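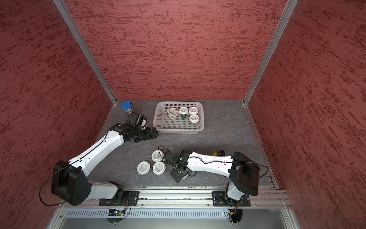

Course notes for the Runlow charity run in Vilwood, 2nd July. Posting these as a thread so that people can find the one post they need.

1/ There are two distances: 5K and 10K. The 10K is two laps of the 5K loop with the same start and finish. Lap two does not go back through the start corral. Keep left at the split by the Lindach Street footbridge.

2/ Measurement. The loop was measured by calibrated bicycle in November, on the shortest line a runner can legally take. Your watch will probably read long. Tree cover along the canal and wide cornering both add distance.

3/ Field limit is 400 for the 5K and 300 for the 10K. The limit comes from the footbridge, where the deck allows two runners abreast. Entries do not transfer between distances after bib pickup opens.

4/ Bibs. The timing chip is glued to the back. Don't fold it, don't pin through it, and don't wear it under a jacket or on a belt behind you. The mats read from the front of the body. A covered chip usually still reads at the finish but may miss the lap mat.

5/ 10K runners with no lap split go on a manual review list. If your name has an asterisk in the provisional results, that is why. Reviews are done the same evening.

6/ Dogs: 5K only, rear corral, one per runner, fixed leash. Retractable leashes are not allowed on course. Strollers start in the same corral.

7/ Surface is asphalt except for 240 meters of packed gravel between the footbridge and the Sadowski Park gate. Road shoes are fine. Wheelchair entrants are routed along the paved service road beside it - same distance, separate marshal.

8/ Water is at 3 km and at the finish. 10K runners pass the first table twice. Cups are paper. Bins are placed on the right just past the table, so drop cups there and not at the gate.

9/ Fundraising. The entry fee covers timing, permits and road closure. Anything you raise on your own page goes to the Vilwood respite care fund and is not used for race costs. Pages stay open for two weeks after the run. Matched gifts need the employer form attached before the page closes.

10/ Bag drop is in the school gym, north door. Tags are the tear-off strip on your bib. No glass.

11/ Correction to post 4: belts are fine if the bib faces forward. The wording on the entry page has been changed to match.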